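2019-06-05

Second round on the Clametti two-finger versus the stock Sisero gripper, kitchen sim. Same arm, same controller, only the end effector swapped. I said last time that the numbers from the first round looked too good and I still think so, so before anyone puts them on a slide, read this.

Setup: bowl task and plate task, 300 attempts per gripper per task, object pose randomized inside the usual box. Controller gains copied over from the Nomside branch and left alone. I did not retune for the Clametti even though its notes say you should. If it needs babying to win, I want to know that now.

Stock gripper on the bowl task: 139 successes out of 300. Not great, but I believe it. Failures are mostly the wide fingers hitting the rim on the way in, and a few where it closes on the wall of the bowl and the object together.

The Clametti finished the same batch well ahead. Then I watched the replays. 21 of the "successes" have the object hanging off one fingertip with no visible contact on the other side. That is the contact solver being generous. On a real bench I would expect every one of those to drop. The success check only looks at object height at the last step, so it passes them without a murmur. The check needs a hold time and a contact test on both fingers. I asked for this in October and it is still not in.

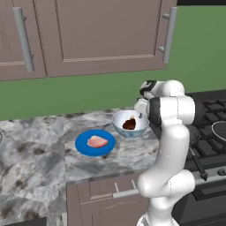
Bowl task, fingertip just inside the rim.

The thin finger does clear the rim more easily, I'll give it that. Approach angle is also less fussy: the wrist can come in tilted and still get down into the bowl. But a narrow fingertip on a glossy lump is exactly where I trust our friction values least. They were picked to make the stock gripper behave and I can't find any measurement behind them.

Plate task is worse for everybody. The flat slice is a rigid body in our model, so both grippers either pinch an edge or shove it along the plate until it meets the raised rim. Real meat would fold. I'm not going to report plate numbers for either gripper, they would tell us about the mesh and nothing else.

Tried the Lazarević controller for one short run at the end – 4 episodes, then it oscillated at the wrist and I killed it. Could be my config. Did not chase it.

Where I am: the Clametti is probably better at getting into bowls. I have no evidence that it is better at holding anything. Anyone quoting the full success rate should subtract the one-finger cases first, and even then say it's sim only.

To do:
fix success check (hold time, both fingers)
sweep friction low to high, both grippers, bowl task only
rerun with the same seeds, the second batch used new ones by mistake
ask whether we can borrow a real Clametti for an afternoon before paying for one

Logs are in the shared folder under the gripper name. Ignore the run marked "final", it has the old collision mesh.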